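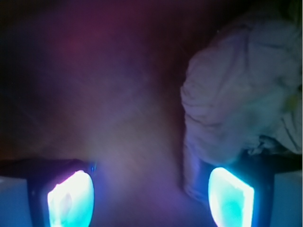 Garnanstead Facilities Help
Ticket 634
Subject: Lights in Clurnach store room, too dim to work by
Status: Open, waiting on parts
Opened: 2020-11-19
Opened by: Azucena Tapia
Site: Warnenport, ground floor

Original report
The ceiling lights in the Clurnach store room are too dim to read shelf labels at the back. They come on at the switch and stay on, no flicker, but they look weaker than they did in October. The front row near the door is fine. People are using their phones to find things on the lower shelves.

Reply, Rosales desk
Thanks. Please check three things before we send someone out:
Is the dimmer beside the door turned all the way up?
Are the covers on the back row dusty?
Does the room get brighter if you leave the lights on for a few minutes?

Reply, Azucena Tapia
Dimmer is at full. I took one cover down and wiped it — some dust, no real difference. Left everything on for 40 minutes over lunch and it looked the same when I came back.

Reply, Rosales desk
What is printed on the end of the tubes in the back row? We need the color number (four digits ending in K) and the length.

Reply, Azucena Tapia
Back row says 4000K. I couldn't find a length on it. The front row has the same number but the print is a different style, so I think it was a different batch.

Work note
Visited the room with a light meter. Readings at shelf height: over 200 lux by the door, 40 lux at the back wall. Swapped one tube from the front row into a back fitting. It was just as dim there, and the back tube was bright in the front fitting. Tubes are good. Fault is in the supply to the back row or in the driver feeding it.

Put both tubes back where they were. Driver ordered through the Warnenport account.

Reply, Azucena Tapia
OK. Can we have a work lamp until the driver comes? We still have returns to put away on the back shelves.

Reply, Rosales desk
Clamp lamp left at the front desk under your name. Please keep the cord off the aisle floor. Ticket stays open until the driver is fitted and the back wall has been measured again.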